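3.2 The stacking task

We picked stacking because everyone on the team could explain it to a grandparent in one breath. The arm picks up a cup or bowl and puts it down inside another one, and then it does that again until the pieces run out or something falls over. Our course at Prisden runs for one term, and the four of us had already burned most of February on a drawer-opening task that we never got to work (the handle kept slipping, and I still have opinions about that handle). So I wanted something with cheap parts that we could reset in a few seconds by hand.

The dishes are plain plastic picnic ware in a bunch of colors and a few different shapes. We threw a dark green cloth over the table to keep them from skating around, and it also cut down on the glare that had been bothering our first color filter. Before each run one of us scattered the pieces without looking at the screen. I say "scattered," but we all had habits — mine was to leave the middle of the table far too tidy — so in the second half of the project we started drawing the starting layouts from a shuffled deck of index cards. Pieces could start upright, on their sides or already nested.

We collected 600 runs by hand-guiding the arm through our controller, which we named Lultov after a typo in the very first config file. Of those, 67 had to be thrown out, mostly for dropped frames in the recordings. I'd love to say we caught them right away, but we trained on the bad ones for a whole week and wondered why the gripper kept freezing in midair!

The stacks themselves turned out to be a harder vision problem than the grasping. Two nested cups look an awful lot like one cup from most angles, and the only hint is a faint band where the lower rim peeks out. Our early model, Domell, treated every stack as a single object, so it had no idea how deep a bowl was on the inside and pushed down too hard. Figure 4 shows the kind of moment that gave it trouble, with a red cup (most likely two, going by the rims) held over a light green bowl that already sits in an orange one.

We handled this by adding a small second network that guesses the free depth left in the target. It's nothing fancy and it trains on a laptop. The planner uses that guess to slow the arm down for the last bit of travel, and the gripper opens once the wrist force goes over a limit we set by trial and error. I know a fixed limit is a blunt tool, and we come back to it in Section 5.

Figure 4. A red cup held into a stack of bowls.

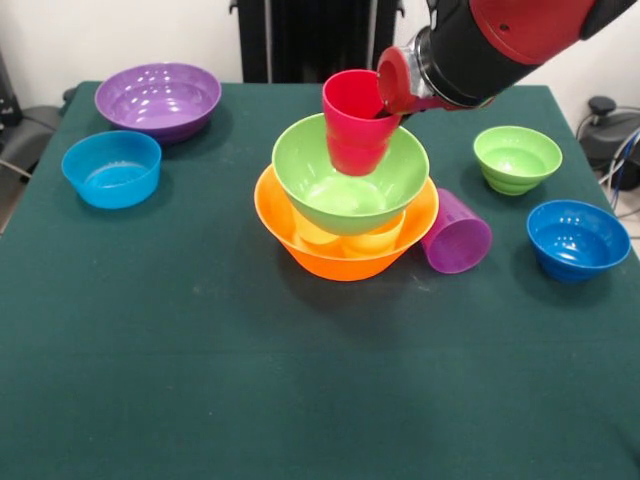
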